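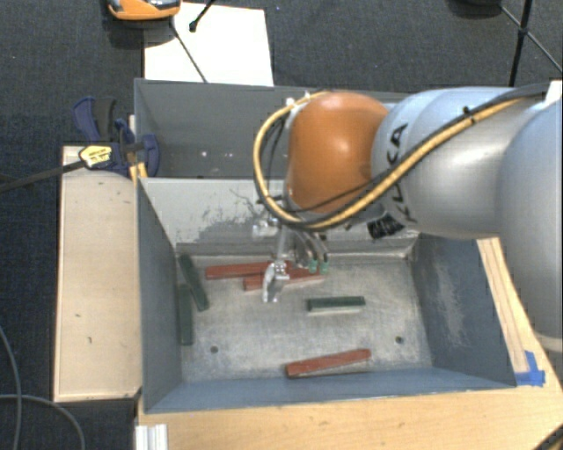
Two bins and one arm: the Burari project at Fevano workshop

Gallery page, updated in February
Text by Tahmineh Akbari, arm and programming by Zihan Meng

Burari is the name of our sorting cell. We build it at Fevano, which is a shared workshop where members rent floor space by the month. Our place is the carpeted corner at the back. The purpose of the project is modest: the arm must take coloured blocks from one metal bin and put them in the other, by itself, for a whole evening. When this works we would like to sort real things, probably the mixed hardware that collects in the drawers of the workshop.

English is not the first language for either of us, so please write to us if some sentence is not clear.

The near bin

Red and green blocks, in the position for a picking test. We do not arrange them by hand in rows. Zihan tips them from a small tub and we leave them as they fall. The blocks that lie alone are the easy ones. A red block lying partly over or against another red block is a much harder case, and the camera software (we call it Ding, after the sound it makes when it finds a block) often took such a pair for one long block. Since version 4 of Ding it makes this mistake less frequently.

The green blocks are dark, and the lamp over our corner was at first too weak for them. We bought a second lamp of the same colour and the result was better the same evening. If a green block leans against the wall of the bin, it is still a problem. The program expects a block to lie flat, and a leaning block has a different height at each end.

The metal of the bins

Both bins are second-hand and we did not clean them to a shine. I wanted to paint the inside matte grey and Zihan was against it, with the argument that the gripper would scratch the paint off in one week. He was right to worry, as you can see from the marks on the back wall. Some of these marks were there when we bought the bins, and some are ours.

The sloping walls are useful, and they are also difficult. A block that falls near the wall slides to the base, and this is what we want. But the gripper must come down almost vertical, and close to a slope there is little room beside the block. We now have a border in the program. Inside this border the arm moves slower and turns its wrist before it goes down.

The arm

The KUKA was the reason for everything else. We could not have paid for a new one. Zihan found it at a sale of a closed training centre and organized the transport, and for a long time it stood under a sheet while we looked for a controller cabinet that would start. He has written a separate page about the cabinet, with wiring notes.

It is a large arm for a small job. We run it at a low speed limit and never go inside the marked area when the drives are on. Visitors to the workshop ask why we do not let it go faster. A slow arm lets me see the mistake when it begins, and then I have time to press stop.

Cables on the outside

The yellow-orange cable and the black one go along the arm together, and they are held by a small black tie. At the wrist there is a loop. The length of this loop took us three attempts. In the first attempt it was too short and pulled when the wrist turned to the far bin. In the second it was so long that it touched the rim of the bin. I recommend to test the loop by hand, at low speed, in all the corners of the workspace, before any tie is made tight. We cut one tie too early and had to order more.

The gripper

The gripper project has its own name, Hesilik, for the reason that we hope to use it later on a smaller arm. The curved metal finger is the part which I am most satisfied with. I filed the shape myself from a cardboard pattern, and I did it again when the first one was too wide to pass between two blocks.

One thing I would do differently: the finger hides the block from some directions exactly in the moment when it is most interesting to see it. For this reason Ding makes its decision before the arm comes down, and does not look again until the arm is up.

Holding the bins in place

We had no plan for fixing the bins at the beginning. They stood free, and after each evening they were a little moved, so every stored position was a little wrong. Now there is light wood along the side, and a clamp with a blue handle at the corner where the bins meet. The clamp is borrowed from the common tool wall and I have promised to replace it with our own bracket. The blue tape at the front corner is still there too.

Results until now

Our best evening run was 86 picks. In the same week we also had a run that ended after 39, when the arm closed on nothing and the program did not notice. We have since added a check on the finger position. It is a simple check and it catches most of the empty picks, but not when a block is held only by its edge.

We write every stop in a paper notebook, with the time and the reason. It is slower than a log file, but we read the notebook and we never read the log file.

What comes next

Before the summer we want to do these jobs:

A proper bracket for the corner of the bins.
Leaning blocks, first with the green ones.
A lid for the controller cabinet, which still has only a board on it.
A return program, so that the arm brings the blocks back from the second bin and the test can go on without us.

If you are a member of Fevano you are welcome to come and watch, usually after 4 in the afternoon. Please stay behind the line on the carpet and ask one of us before you touch the blocks. For questions about Ding write to Zihan, and for the gripper drawings write to me.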